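Vostance
Products / Humanoid platforms / Skultow

Skultow general-purpose humanoid
Evaluation unit, two arms, five-finger hands
Part no. 662
Page revised 8th May

Overview

Skultow is a two-legged robot with two arms and five-finger hands, supplied for evaluation in offices, stockrooms and light assembly areas. It is sold to customers who want to find out which of their routine handling jobs a machine can take on now, and which should stay with staff for the time being. It is not sold as a finished replacement for a person on any shift.

Most inquiries we receive ask the same thing: can it do chores? The answer depends on the chore. Picking up a rigid box of known size from an open table is routine. Putting the same box in a cabinet is a different job. The cabinet has to be opened first, the door may have no knob a hand can wrap around, the box hides the opening while it is being carried, and the shelf may sit below knee height. Each of these steps can be done separately. Doing all of them in a row, in a room that was not prepared, is where current machines lose time.

The cabinet and box task is one of the 107 tasks in the Geraghty task set, which we use for acceptance of every unit. It was chosen because it uses ordinary office furniture and needs no fixtures.

Cabinet and box task, views from the head camera

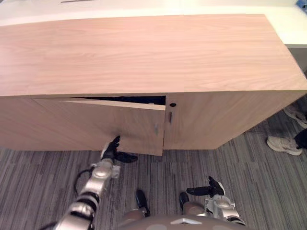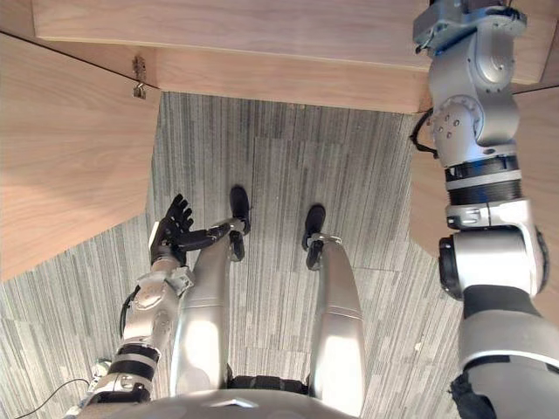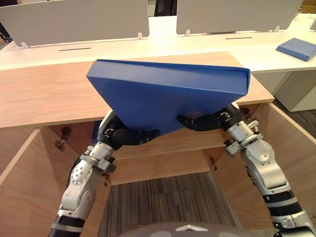 Supported work

Tasks are graded at three levels. The grade is printed beside each task in the manual and applies only to the conditions stated there.

Grade A, runs without an attendant in the control loop: moving empty rigid boxes between tables; pushing drawers and doors closed; carrying a single rigid item along a mapped route on a level floor.

Grade B, runs with an attendant who can stop or correct the robot: opening hinged cabinet doors; placing boxes on shelves with side walls; picking items up from the floor; sorting mixed parts into bins.

Grade C, research use only: folding laundry; handling wet dishes; wiping around loose objects; threading screws by hand; anything involving glass, blades, hot liquid or food for people to eat.

Low cabinets are Grade B and will stay there through the July software release. The arm has to reach down close to the robot's own feet, and the planner leaves a wide margin between hand and leg. With the default margin the robot will refuse some reaches that a person would make without thinking. The margin can be reduced in the service menu. We recommend leaving it alone until the site has logged 4 weeks of normal running.

Doors

Skultow opens doors by handle, by edge or by recessed slot. The edge method is used when the door already stands ajar or when the handle is too small for the fingers. It places low demands on grip but needs a hinge that moves freely. Doors with strong spring or magnetic catches should be tested by hand first. Locked doors are reported to the attendant and skipped; the robot does not operate keys.

Once a door is open, the robot treats it as an obstacle and keeps its position in the local map. If somebody moves the door, the map must be refreshed before the next reach. Skipping the refresh is the most common cause of contact stops in customer logs.

Boxes

Two-hand holds are preferred for any box wider than one palm. The hands press or support from opposite sides, and the force limit is set per item. Thin-walled boxes can deform at the default limit, so a lower value should be entered before the first run. Lids should be fitted or removed beforehand. A loose lid is not tracked as a separate object.

Compared with manual work

A fit adult will finish the cabinet and box task well ahead of the robot, and will cope with a jammed hinge or a full shelf without being told. The robot is worth considering where the task repeats many times a day, the furniture does not change, and slow, steady work is acceptable. For a household with one cabinet and a few boxes, we do not recommend purchase.

Site requirements

Floor: level, dry, hard surface or short-pile carpet. Carpet tiles are acceptable if the seams are flat. Loose rugs are not.
Lighting: even overhead light. Avoid direct sun on glossy furniture.
Clear space: enough for the robot to step back from any open door.
People: may stand near the robot during Grade B work if trained on the stop control.
Cables: keep floor cables out of the walking area.

In the crate

Skultow robot, assembled
Charging stand
Handheld stop control, 2 pieces
Spare fingertip covers, 9 pieces
Task manual and acceptance record
Mandari task editor, single-seat license

Ordering

Units are built to order. Acceptance is carried out at the customer's site on the customer's own furniture, and the signed record lists every task attempted along with its result, failures included. Customers who need only box transfer between open tables should ask for a quote on the fixed-base version, which has the same arms and hands and costs less to maintain.

Service parts are listed under 662-S. Please give the unit's serial number with all parts requests.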